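Robots move onto returns line at Ekeck warehouse, night shift to shrink

Medarstead. Staff at the Lahtinen returns warehouse in Ekeck were told Monday that two humanoid robots will stay on the sorting line for good, after a trial that started in the fall.

Thirteen people on the night shift will be offered day work or a move to the packing floor. No layoffs, the company says. The union wants that in writing, and as of this afternoon did not have it.

The building handles returned household goods for stores across the county. Parcels get opened, the contents checked and then sent back to stock, to repair or to scrap. Until now every step was done by hand, most of it standing up. The robots take over the opening end of the line: lifting items out of the carton, turning them over, setting them on the belt. Checking stays with people, and so does anything in glass.

On a good night the line clears 2,007 parcels. Management would not give a figure for the robots alone. Workers on the late shift put it at about 775, and say the number drops fast when cartons come in crushed or wrapped in too much tape.

"They're slow but they dont stop for coffee," said shift lead Onni Partanen, 7 years on the line. "What's changed for me is I used to sort. Now I watch, I clear jams, I fill in the log. Different kind of tired."

The log is a sore point. Every stop has to be entered on a tablet, with a cause picked from a menu, and several workers said the menu doesn't match what goes wrong. A blender lid rolling off the belt goes in as "other." So does a carton that won't open. Some nights half the page is "other."

Pay is the bigger one. Night work at Lahtinen carries an extra rate, and anyone going to days loses it. The company has offered to keep paying the difference until spring. After that, nothing agreed. Two workers said they would rather stay on nights with fewer people than take the cut, but it isn't clear how many night places will be left.

Some are glad of the change. Lifting is the part of the job that wears people out, and the first station has a long record of sore backs and wrists. A packer who moved off it in November said she sleeps better and would not go back, robots or no robots. Others worry about the opposite problem, standing in one spot for eight hours with a screen to look at and not much else.

Training for the new line jobs takes a week and is paid. It covers stopping and restarting the machines, changing worn fingertip pads, and what to do when one of them holds on to an item and won't let go. Only staff who finish it may step inside the yellow line while the power is on. First group starts next week, the second as soon as cover can be found for thier shifts.
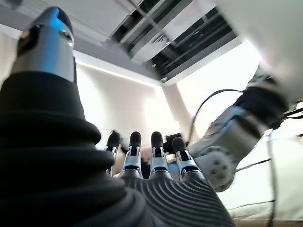

Onni Partanen would like the training opened to everybody on the floor, packers included, and says a week is too short for the restart part alone. Last month the line stood still for most of a shift because the one person who knew the procedure was out sick.

Lahtinen says it will look at a longer course. It has also promised to rework the log menu, no date given.

Its smaller site in Mundmont is not getting robots this year, the company said. Staff there had been told otherwise, and a meeting planned for this week has been called off.

Talks on the night rate pick up again Monday, 2 p.m., in the Ekeck canteen. Both shifts can attend on paid time. Night workers who can't make it should hand written questions to thier shift lead beforehand.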